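FULTULBERG TASTING ROOM COLLECTIVE
Minutes of the members' meeting
Sunday, March 6, 2022, upstairs room, started late

Present: Isauro Ocampo (chair), both Marti Cellars partners, Skakton Cider, Flukano Winery, the kitchen manager, the bar manager, and the secretary, who writes these and takes the blame for them.
Absent: the bookkeeper, who sent figures.

1. Last minutes
Approved. Skakton asked that "agreed in principle" under the patio heaters be changed to "discussed," as no one at Skakton remembers agreeing. Changed.

2. Winter numbers
Tasting fees for the quarter came to $2374 under what was budgeted. The chair said the winter was soft everywhere. Marti asked where "everywhere" was and whether we had numbers from anybody else. We don't. Flukano thinks the budget was wishful to begin with and said so last fall. The secretary checked and Flukano did say so last fall.

The bar manager pointed out that the fee went up during the same quarter and that some regulars now order a glass and skip the flight. Members went back and forth on whether this is bad, given that a glass earns more per ounce. No one had the glass sales split out. Bookkeeper to be asked for glass and flight sales separately, by member, before anyone proposes changing the fee again.

3. Friday music
Proposal from the chair to add Sunday afternoons starting in May. The cost would be $400 per Sunday for a duo, sound included.

Marti wanted to know what the Friday music brings in. The chair said the room is full on Fridays. Marti said the room was full on Fridays before there was music. Kitchen said plates go out slower when a band is on, because people sit longer and order less in the second hour. The chair did not think that was right. Kitchen offered to bring the tickets.

Skakton likes the idea but will not pay an equal share for a day when cider is poured at one end of the bar only. Moved to run two Sundays as a trial and then look at the register before booking any more. Carried, Marti voting no.

4. Food menu
Kitchen wants to drop the flatbread and replace it with a mussel pot. The current board (cheese, two cured meats, pickles) stays. Flukano asked who is going to eat mussels at a bar stool in a windy room and where the shells go. Kitchen said a bowl. Flukano asked to have the bowl costed.

Price per pot not settled. Kitchen to cook it for the members at the next meeting, and members to be truthful about it this time. The secretary notes that everyone praised the fig toast, and we sold 8 of them in a month.

5. Wine club
The sign-up card promises "exclusive member pricing." Marti read out the club price and the shelf price for the Marti red, and the difference was less than the tip most people leave. The chair said the value of the club is in the events. Asked which events, the chair named the barrel tasting, which was open to the public.

Agreed that the card cannot be reprinted with that wording. Each winery to send the chair one real discount in writing. Skakton asked whether cider counts as wine for club purposes. Put off again.

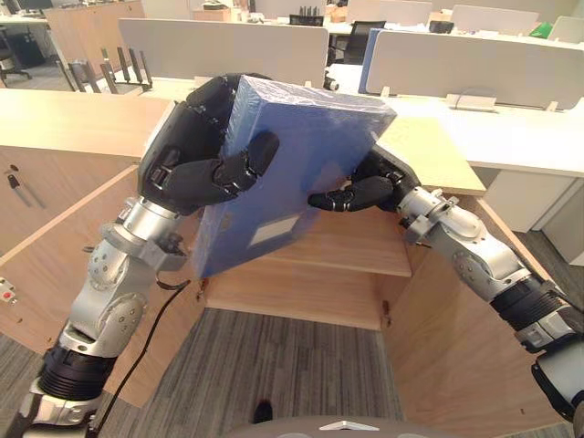 6. Website and flyers
The new website copy says we have the best view in the county. Flukano would like to know who ranked them. The chair said all the wineries say it. Flukano said that was the problem. Copy to read "a view of the water," which can be checked by looking out the window.

The hours on the site are still last summer's. The bar manager has turned people away at the door over this and is tired of doing it. Chair to fix by the end of the week. This was also the action in the last minutes and in the ones before that.

7. Parking
The lot next door has offered us evening use on weekends. No price was given and nothing is on paper. Marti does not believe in free parking and wants to see a letter with our name on it. Chair to get one. Until then no member is to tell customers they can park there.

8. Other business
Corkage for private parties: Skakton thinks it is too low, Marti thinks no one pays it. The bar manager confirmed it was waived at the last party, by the chair. Chair to stop waiving it.

Restroom door sticks. Everyone knows.

Next meeting to be set by email once the bookkeeper's split is in.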